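I have a theory about movie runtimes, and I've been working on it since a Friday in February when I gave up an evening to "The Drolten Inheritance" and came out needing a haircut.

The theory is that no one in charge of a movie watches it sitting down anymore. They watch it standing up, in pieces, on a phone, between calls. In pieces everything is terrific. A 3-minute shot of a man deciding whether to open a letter is terrific if you see it on a Tuesday and don't see the other letters until the following week. The rest of us get all the letters in one go, in a seat that reclines whether you want it to or not.

I don't hate long movies. I've sat through long ones I'd have gladly sat through again, after a sandwich. What I object to is the padded medium-sized movie, the one with 100 minutes of story in it and another hour of people walking to their cars. "Drolten" is a family drama about a disputed furniture business. It has one good fight, one very good fight, and a funeral that goes on so long I began to grieve for the extras.

My friend Aminu Nwachukwu, who edits for a living and is therefore never invited to give an opinion, thinks it's the letter-writers who did this. Years ago people complained that studios were chopping up directors' work, and the studios listened, which should have tipped us off. Now the director gets every minute he shot, and everyone who would once have taken a few away is busy being supportive.

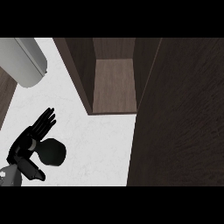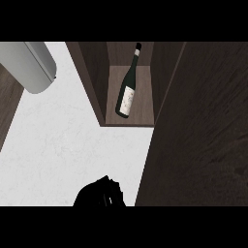 The other trouble is that empty space has become a mark of quality. Somewhere along the line we agreed that if a movie shows you a surface for long enough, it must mean something. "Gillberg," last year's big prizewinner, gives you so many quiet interiors that I could redo my own house from memory. You look straight down at a stretch of white, the way you do in both pictures here, and after a while you start assigning it a childhood. By the second hour I had decided the floor was the villain. I stand by that, since no one else in the picture did anything.

And I liked "Gillberg"! I want that on the record. The lead performance is lovely, there's a dog that can really act, and the last scene got me in the throat. But I'd been softened up by then. You can make anybody cry if you keep them away from a bathroom.

Compare "Indmont," which almost no one went to see. It's a heist story. Chia-hao Kan plays a locksmith who talks too much, and the whole thing is over before your parking runs out. There's a moment when he has to get from one side of the city to the other, and the director, in a display of nerve I'd nearly forgotten was possible, cuts. He's here and then he's there. I looked over at the stranger next to me and I think we both felt a little scandalized.

People say that streaming did it, that when you can pause a movie there's no reason to end it. Maybe. But pausing is what I do to a faucet. If I stop your movie 2 times to see how much is left, I'm no longer following the plot. I'm following the bar at the bottom of the screen, which, in fairness, has a clear goal and makes steady progress.

I'd settle for a modest reform. Every director gets a full cut, as long as he pleases, and has to watch it in a regular theater at 9:40 on a weeknight, behind a couple who are explaining it to each other. No phone, no pausing, medium soda. He can keep any scene he stays awake for. I'd bet 1000 dollars I don't have that the funeral in "Drolten" would be over before they'd found parking at the cemetery.

Meanwhile the same studio has announced "Bashir," in two parts. The first one ends, I'm told, with somebody arriving at a house. I've already asked Aminu to call me when he gets to the door.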